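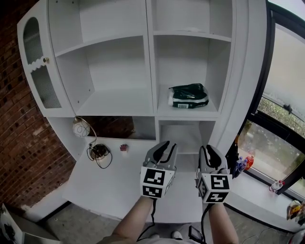 How to Bring Shelf Stocking Demonstrations Into a Regular Shift

By Ildikó Gál
November
52 shares
3 comments

At Nirstead we pack and shelve small household goods. Last spring the company decided that part of the shelving would go to a two-armed robot, and that the people who already did the work would teach it. They do this by holding a gripper in each hand and doing the job with those instead of their fingers. Each run is recorded. Our first target was 1,000 usable runs, and we finished with 1,006.

These are the steps we follow now. They should suit any shop with a few stations and a crew that has other work to do.

1. Pick one task and write it down

Choose something with a clear start and end. "Move the package from the work surface to the upper right shelf" is a task. "Tidy the cabinet" is too broad to begin with. Tape the wording up where the person can read it, and keep it the same for the whole block.

2. Choose a station people can reach

We use a white cabinet with open compartments, next to a window. Have the shortest and tallest people on the crew try every shelf with the grippers in hand. The grippers add length, and a low shelf that is easy with bare hands may mean bending much farther.

3. Check the markers and cables

The cubes under the gripper jaws carry black-and-white patterns that the software uses to work out where each hand is. Wipe them before the shift. Don't put stickers or tape on them. Run each cable down and away from the body, with enough slack to reach the far shelf – then reach for it once before you record.

4. Do practice runs first

Give a new person a full practice block with nothing saved. Most people squeeze too hard and move too slowly at the start. Both settle down with practice. Gonzalo Requena, our shift lead, has new people start with a soft package and move on to bottles later.

5. Keep the blocks short

Holding the grippers is tiring in the forearms. We record for 25 minutes and then switch people. Anyone can stop in the middle of a run. Mark the run as bad and start over.

6. Review before the next shift

Throw out runs where an item was dropped or a marker was covered for a long stretch. Write down the reason, but leave the person's name off the sheet. We had names on it at first and people began avoiding the harder shelves.

7. Settle the job questions early

Do this before anyone picks up a gripper. Our crew wanted to know if recording time counted toward their packing quota, and whether their hours would drop once the robot took over the shelves. We took recording time out of the quota. Hours have stayed the same so far, but the mix has changed: less shelving, more checking and restocking, and someone on each shift who clears stoppages. Two people liked the shelving and miss it. Tell your crew what you know, and say which parts are undecided.

8. Plan for changes

When the packaging or the cabinet changes, expect to record again. Keep one set of grippers charged and a short practice block on the schedule so people don't lose the feel for it.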